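Writing Guides › Short Fiction › Romance

Submitting a Short Romance Story to the Susia Reader

The Susia Reader accepts original romantic fiction from new and established authors. The following guidance describes how a story should be planned, drafted and prepared before it is sent to the editorial office. Authors are asked to read it in full. Most stories that are returned unread have missed a requirement listed on this page.

Step 1. Settle the situation

A short romance has room for one meeting, one difficulty and one change between two people. Decide before drafting what each character wants from the other at the start. Write this down in a single sentence for each. If the two sentences are identical, the story will have little to move it forward.

All characters in a romantic relationship must be adults, and this must be clear from the text. The Reader does not consider stories in which consent is in doubt.
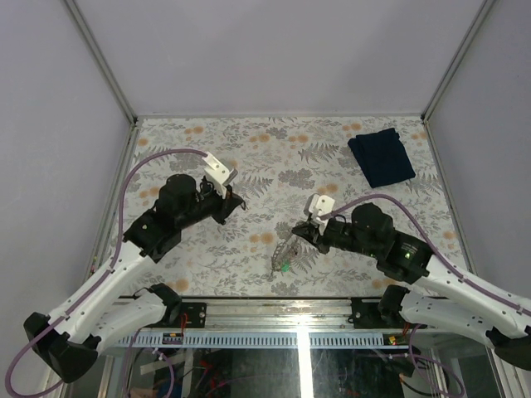

Step 2. Choose the point of view

Select one character and remain with that character throughout. A story of this length seldom supports two. Present tense is acceptable, although authors should check carefully that it does not slip into the past during longer passages.

In "The Ferry Clerk," published in the April issue, Sumathi Joseph keeps entirely to the clerk's view of a passenger she has met only twice. The passenger's feelings are shown through what he says at the ticket window and how long he takes to say it. New authors may find it a useful model.

Step 3. Draft the central scene first

Begin with the scene in which the relationship changes. Aim for 761 words or fewer at this stage. Opening paragraphs may be added afterward, and will usually be shorter for it.

Dialogue should carry most of the scene. Read each exchange aloud and remove any line that repeats what the previous line has already established. Physical description should be used sparingly. A character's eyes, hair and clothing need to be mentioned once at most, unless something about them changes. 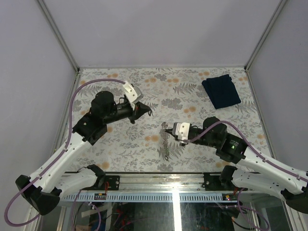
Intimate scenes are permitted where the story calls for them, but should close before they become explicit. A line break is sufficient. Authors who are unsure where to place it should consult the notes by Rekha Pai in the Nambiar Handbook, which is supplied on request.

Step 4. Revise

Set the draft aside for at least five days. On returning to it, mark every adverb attached to a line of speech and delete those that can be spared. Check that names, ages and times of day agree from beginning to end.

Step 5. Prepare the manuscript

Use double spacing and number all pages. Place the title on the first page only. The author's name must not appear in the manuscript, as stories are read anonymously. A separate cover sheet should give the author's name, postal address and final word count.

Send the story and cover sheet together to Jagadeesh Kaimal, Fiction Editor. Replies are normally issued in about 17 weeks. An author who wishes to withdraw a story during that time should write to the same office, quoting the title.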